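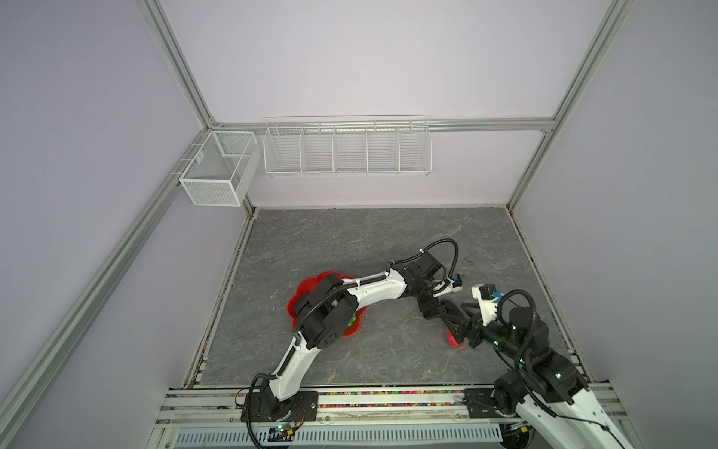 Both arms in the box, 9/20/21. Walls and rails done.

Frame is aluminum extrusion, cut and squared at the shared shop with Yu-na Do. Took us 4 evenings.

Wire baskets hang off the top rails now. I wanted the floor clear for the arms.

Left arm still needs its cable tidied where it coils down past the front rail. Same for the loops on the right one - they're longer than I'd like.

Spent 100 dollars on brackets from Dundley and used 21 of them. Anyone local need brackets?

Next up is a door. Corina Dinu has hinges she's not using, so probably those.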